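What I found out about washing at 30

My project started with an argument in our kitchen in February. My flatmate Villads Laxdal swore that cold washes don't shift anything, and I wanted to prove him wrong (I sort of did!). I sent a survey round both halls, Kutau and Pukora, and got 487 replies, which was loads more than I'd hoped for.

Most people wash at 40 out of habit. Tea and mud came out fine at 30 – cooking oil really didn't, so Villads gets half a point. I also tried the spin at 1120 and couldn't tell much difference in drying time, but our airer is next to a draughty window so I wouldn't trust that bit.

If I did it again I'd ask about tumble dryers too.

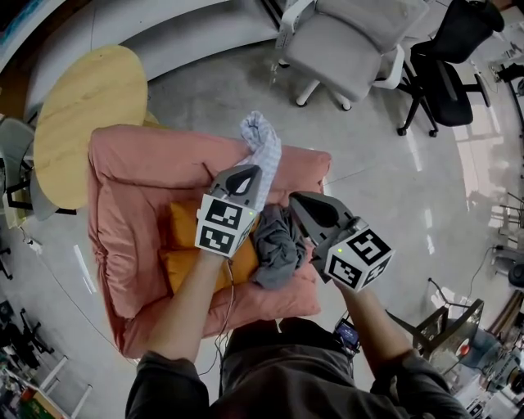
Fig. 4. Checked cloth over the back of a pink sofa, dark grey one on the seat.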